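Small-business packing room, robot arm on one bench, how do I keep my people on board?

Asked in Workplace & Jobs, January 11, 2021

Posted by PackingRoomPat

Hello all, I've been reading this board for a long time and finally have something to ask. I run the packing room at Primholm, where we make up mixed orders of toiletries and cleaning products for guest houses and small shops. On a normal day we send out 139 boxes, and in July it can climb to 181. There are a handful of us, most of whom have been here longer than I have, and we know each other's kids and coffee orders.

This fall the owners put a Dalgleish arm on the end bench. It picks single items off a white table, and for now one person stays with it all shift to lay things out and step in when it needs help. I've put in a couple of views from the bench so you can see the kind of goods we mean.

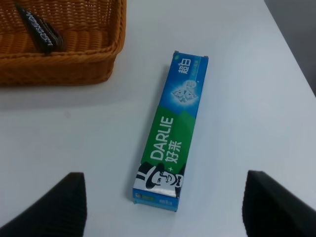
Toothpaste carton on the end bench, basket behind.

Cartons like that are what my crew used to grab without looking, two or three in one hand, chatting the whole time. Now whoever has the end bench is standing by themselves with their back to everyone. Two people have told me they feel like they're minding a slow trainee who never says good morning. Another one loves it and would do it every day if I let her (her shoulder has been bad for years, bless her). Nobody's hours have been cut and the owners have said they won't be, but people are nervous all the same, and I don't blame them.

So how did you handle it, if you've been through this? Do I rotate everyone, or let the one who likes it keep it? And what do I say when they ask me about next year, when I don't know myself?

Posted by Liv Kristiansen

Hi Pat, oh, I felt this one! We went through something very similar at the Tolline warehouse, with 39 people on two shifts, and I made most of the mistakes there are to make, so please help yourself to them.

My first one was rotating everybody on a strict list. It looked fair on paper and everyone hated it, including the people who had asked for it. What worked for us was asking each person privately and then taking them at their word. Four wanted the robot bench, and they shared it in half shifts, with a second person trained as backup for each of them.

Then there's the bench itself. I'd sort out which products go there together with your crew and let them have the final say.
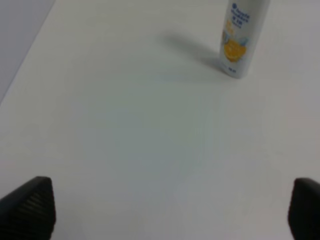 Our packers knew from handling things all day which bottles tipped over easily and which boxes had slippery coatings, and the engineers had never asked them. Once we put a notebook at the bench and the engineers really did read it each week, the mood changed a good deal. One of our ladies filled eleven pages by herself! She later got a pay bump for training new people on the bench, and I'd push your owners hard for something like that, in writing, early on.

Please turn the bench around too, if the power and the safety people allow it. Ours faced the wall for two months and it was miserable. As for next year, I told mine, "I don't know, and I'll tell you the same day I hear anything." Then I had to stick to it, even when the news was dull.

Posted by gluegun_gary

Rotate. Otherwise the one who knows it goes on vacation and you're stuck. Happened to us with the Iteck labeler.

Posted by MarthaInShipping

I agree with Liv about the pay, and I'd add that your coworker with the bad shoulder should have a proper talk with whoever handles health matters at your place. If that bench is easier on her, it would be nice to have it noted down somewhere, so it doesn't depend on you being the one who makes the schedule. Also, can you keep everyone's breaks at the same time? We let ours drift apart when the machines came in, and I missed my lunch table more than I ever expected to.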